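The Dernmont Toy Box, Emptied

Posted 18 December 2020

The big toy box at the Dernmont playroom gets emptied once a year, whether it wants to be or not. It was last seen tidy in October, for the length of one afternoon. This year's count came to 213 toys, 46 of them missing a part, plus 2 biscuits of unknown age that we have left out of the total.

Most of it went back in the box. The jigsaws are on the high shelf, where they can be incomplete in peace. The wooden train has a full set of carriages and no track, so it now works as a very long doorstop. Anything that played a tune was given new batteries and a fair hearing, and then the batteries were taken out again.

The wheels got a crate of their own — they turn up every year and the vehicles they came from never do.

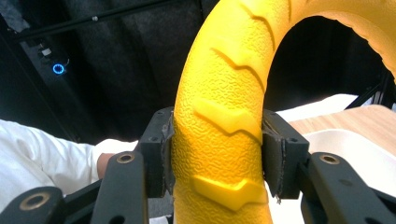

Yellow tyre, toy size, with chevrons in the tread and a pebbled finish like a smart handbag. Better turned out than anything on our own car.

Hesari wrote in to say that loose wheels should never be thrown away, as the lorry always surfaces the week after the bins have gone. We have kept the lot. The lorry has until next year.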